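Chapter 9
Setting Up a Simulated Cell: The Arm, the Table and the First Object 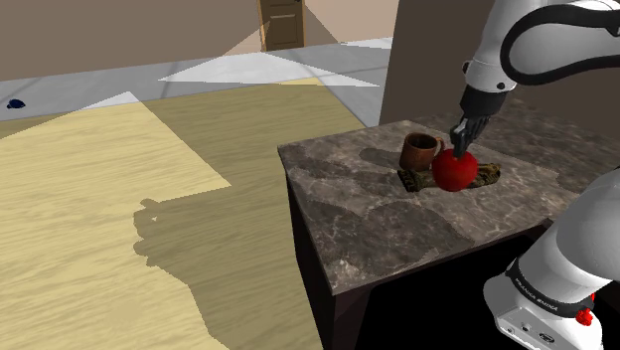

In the earlier chapters we worked with the arm alone. We moved the joints, we read the joint values, and we learned to stop the motion in a safe way. From this chapter on, the arm has something to do. It must go to an object on a table, close the gripper and lift. This is a small task, but to prepare a cell for it takes more care than many students expect, and most of the errors that you will meet in the second half of the book are born in the preparation.

We use one cell for the whole chapter. It has one arm with a two-fingered gripper, one table, and a few objects from daily life. The room around the table is there also, with its floor, walls and door. The room has no part in the task. It does change the light, and the light will matter when we add vision in the last section.

After this chapter you should be able to:
place the base of the arm correctly in relation to the table;
define the tool point between the fingertips;
bring the gripper over an object, pointing straight down;
find out why a grasp failed, and repair the cell and not only the program.

9.1 Before you begin

You need the project folder Galang, which you prepared in Chapter 2. Open the cell file and save a copy under your own name. Please do not work in the original file. In the first year of our course, Dalal Saliba and I spent one entire afternoon looking for a fault in the controller, and the fault was a table that a student had moved down by a few millimeters in the shared file. The controller was healthy the whole time.

Next, check the units. The cell file uses millimeters, while the controller uses meters. When the two are mixed, the arm will try to reach a point far outside the room, and you will get the message "target not reachable." If you see this message in the first minutes, look at the units first.

9.2 The base and the table

The base of the arm is the zero point of the cell. All other positions are measured from it. For this reason we fix the base first, then the table, and the objects come last.

Set the table so that every object can be reached with the elbow still a little bent. A fully stretched arm is close to a singular position, where a small movement of the hand asks for a very large movement of the joints. Genalyn Macapagal, who teaches the laboratory part, asks her groups to move the gripper to all four corners of the working area before they place anything. If one corner gives trouble, move the table and repeat the test at all four.

9.3 A soft thing under a hard thing

A round fruit such as an apple is a good first object. It looks the same from almost every side, so the turning angle of the wrist is not critical. The height is a different matter. If the fruit lies on a folded cloth, its lowest point is higher than the table by the thickness of the cloth. Enter this height in the object list. A cloth that exists only as a picture, without a contact surface, will let the fruit sink to the table when the simulation starts.

A mug standing near the fruit makes the task harder. The open fingers need free space on both sides, and a handle takes some of that space. Turn the wrist until the fingers can go down without touching it.

Exercise 9.1. Set the approach height to 100 mm above the object and move the gripper down slowly. Stop at first contact and write down the height of the tool point. Compare it with the value in the object list before you go on to Section 9.4.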